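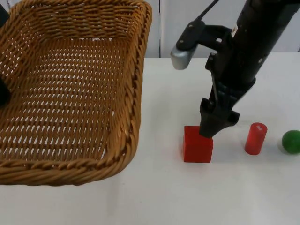
Thursday, bench cell, Prurkdale

Came in to find the arm landing on the corner of the red cube again. Same cube, same corner. Yesterday I blamed the cube. Today I checked the mount.

The bracket screws were tight, which was disappointing, as I had the hex key in my hand and was hoping for a short morning. The fingers were another matter. With power off, the left one had play in it that the right one didn't. Took the gripper down and found the pivot pin had walked partway out. Pushed it home, put a drop of the blue stuff on the retaining screw, wrote down that I did so. The last person to use the blue stuff on this gripper did not write it down, and I know that person was me.

Put it back together and ran the touch-off: 6 mm out in Y before zeroing, nothing worth arguing with after. The old offset was still sitting in the config under a comment that says "temporary." Deleted it. Kept a copy in the Barusia folder in case I turn out to be wrong by Monday.

Cable next. It comes down from above to the bracket and I have never liked it. At full reach to the right it pulls, and wrist readings get twitchy when it pulls. Gave it more slack and moved the upper tie. Swung the arm through the whole range by hand, twice, and it didn't catch on anything. The Semaan manual wants a bend radius bigger than this bench has room for. Noted, and ignored.

Basket: the rim is thick and the sides slope, so the drop point has to be well in from the edge. Somebody had it set right over the right-hand wall. Moved it to the middle and raised the approach so the fingers clear the rope. Also put pencil marks under the corners, because the basket drifts whenever anyone leans on the table, and then we spend an afternoon debugging furniture.

Ran 19 picks on the cube after lunch. Seventeen fine, two skewed but held. Cylinder is still poor — it's slim and it tips if the fingers come down even a bit off center. Dropped the approach speed and it tips more slowly. Ball not attempted, I have my pride.

Cycle counter says over 450 since the last grease, so that's due. The Gorkico tube in the drawer has gone hard at the nozzle. Ordered another, cut the end off this one in the meantime.

To do:
finger pads, both, left is worn smooth
check pivot pin again after a full day's running
new label for the e-stop box, old one has been picked at
find out who set that drop point (check the log first, in case it's me)

Left it powered down, air off, pendant on its hook.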